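The Board from Patrício

My grandmother cut bread on it, my mother rolled dough on it, and I, being the disappointment of the line, mostly leaned it against the wall behind the toaster. It's a maple board, big enough that it never fit in any sink I've owned, and it came to me with the rest of the kitchen stuff when my mother moved to the coast at Betness.

She called me the night after the movers left. "You took the board?"

"I took the board."

"Oil it in July," she said. "And don't let it dry out before then." Then she asked about the weather and hung up before I could answer, like always.

I should tell you that my grandmother claimed the tree came from Patrício, from the hill behind the church, and that my grandfather had paid for it with a bicycle. My mother said it came from a shop in Sudness and there had been a receipt. I've heard both stories so many times (usually at the same table, usually at the same time) that I can see the bicycle and the receipt equally well. In my head the receipt is pinned to the handlebars.

Anyway, I had my niece for the week. She's four and she'd brought one bag of clothes and one bag of blocks, and the second bag was heavier. By the first afternoon there were blocks in my shoes. There was one in the butter dish! I needed a place where blocks were allowed to be, and the only flat thing in the apartment I wasn't already using was the board. So down it came from behind the toaster, I wiped the crumbs off the back, and I told her this was the town and blocks had to live in the town.

"What's it called?" she asked.

I was reading the side of a crate of oranges. "Lollora," I said.

She took this very seriously. Lollora needed a road, so we had a road. It needed a river, and she showed me one already running in the wood, all those wavy lines, and a place near one side where the grain went round and round. That was where the fish lived. I'd owned the thing for years and I had never noticed the fish.
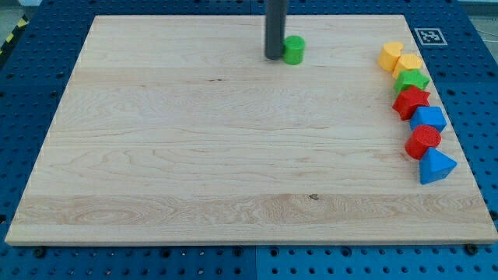
Lollora, with the green one off by itself.

The yellow ones were the bakery and the bank. One of the stars was the school, obviously. They all went along the curve on the one side, because the curve was Main Street, and she was strict about it. If I bumped the bank with my elbow I had to apologize to the bank.

But the green cylinder wouldn't go on Main Street. I tried. I set it down beside the school and she picked it up and carried it back across the river without a word.

"Who lives there?" I said.

"The grandma."

"Doesn't she want to be closer to the bakery?"

My niece gave me the look my mother gives me when I buy bread in a bag. "She can walk," she said. "She likes it over there. She has a bicycle."

Now, I had not told her about the bicycle. I'm sure of it. Maybe my mother had, maybe on one of those long phone calls where my niece just breathes into the receiver. I didn't ask. I went and made us toast, and while it was in I stood at the counter looking at the bare patch of wall where the board used to lean - there's a faint line on the paint, the exact height of it.

She went home at the end of the week with her two bags. I found one more block under the couch and mailed it to her, which cost me more than the block did. Then I called my mother and asked what kind of oil.

"It isn't July," she said.

"I know. It looks a little dry by the river."

There was a long quiet on the line, and I could hear gulls, and a kettle starting up.

"By the fish?" my mother said.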